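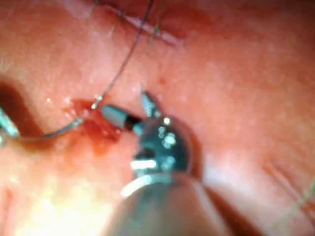

Halvorsen Careers Service – Employer Visits Team

Notes from the Drarkis recruitment open day, April 2019

Typed up on the train back so excuse the state of it. Full handouts are in the shared folder under Drarkis.

Got there late. Coach dropped us at the wrong gate and it's a long walk round. 35 of us from Halvorsen, plus two groups from other colleges already in the hall with the good seats.

Morning was mostly talks. HR first. They had 237 applications for the last graduate intake and took 8. Bit of a silence after that. First sift is done by a person, not software, and they read the covering letter before the CV. Worth passing on to anyone who sends the same letter everywhere. They also said to put the job reference in the subject line. Apparently half of people don't.

Then assessment centres. Group task, short written exercise, interview with two managers. The written one is fifty minutes and by hand, no laptops. Our lot did not like that. Asked if extra time is available, yes, but you have to request it when you accept the invite, not on the day.

Lunch. Sandwiches, ran out of veggie ones early. Will ask about this before next year.

Afternoon split into rooms. I sat in on mock interviews run by Fallico, the agency that handles thier temp and contract roles. Ten minutes each, feedback straight after. Blunt but fair. Same points kept coming up:

Answers too long. Stop when you've answered.
"We" all the way through, so they can't tell what you did yourself.
No questions ready for the end.
Gaps on the CV are fine, just say what you were doing.

Did not get to the Grerkar room (apprenticeships and school leavers) as it clashed. If anyone who went has notes please send them over, I'd like to add them here.

Pay: they wouldn't give a figure for graduates, only that it's reviewed every April. Placement students are paid. Travel to interview is refunded up to £50 with receipts, so keep your tickets.

Quick chat with last year's starters at the end, best bit of the day for most of our students. Two of them had been turned down first time and applied again. Would of liked longer on this, the coach was waiting.

To do: feedback forms back to me, thank you email to Drarkis, book practice interview slots before the summer deadline. Slots go up on the noticeboard outside the careers office, first come first served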